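Stop blaming the gripper

I've been looking after a two-arm tabletop cell for a while now, and I have one opinion that gets me into arguments at lunch – most "gripper problems" are cable problems. There, I said it!

Modupe Aliyu, who trained me at Nevarau, starts every Thursday check with the lines and plugs before she so much as looks at a finger. It takes her 17 minutes. I used to skip that part (the fingers are the fun bit, right?) and then lose 45 minutes adjusting something that was perfectly fine.

Our pick-and-place job is markers and a couple of plastic cups, so you'd think nothing about it could be fussy. But every wrist cable has to follow its arm through every reach, and if the loop is too short it tugs, and if it's too long it snags.
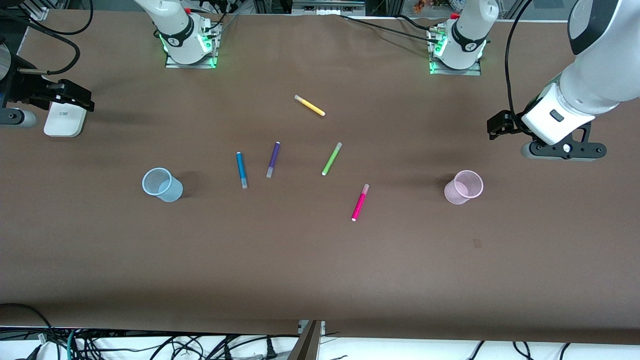
How much slack should a wrist cable have?
Enough that it never pulls tight with the arm at full reach and the wrist turned all the way both ways, and no more than that.

Tamunoemi Ugwu thinks I'm overdoing it and would happily retie everything once a year. We've had this fight at least 30 times. My answer is that a tie costs pennies and a cable doesn't, and I'd rather move two ties on a quiet morning than swap a whole line while people wait. I'd also tidy the floor runs while I was down there, but that's a separate rant, and Modupe has already heard it.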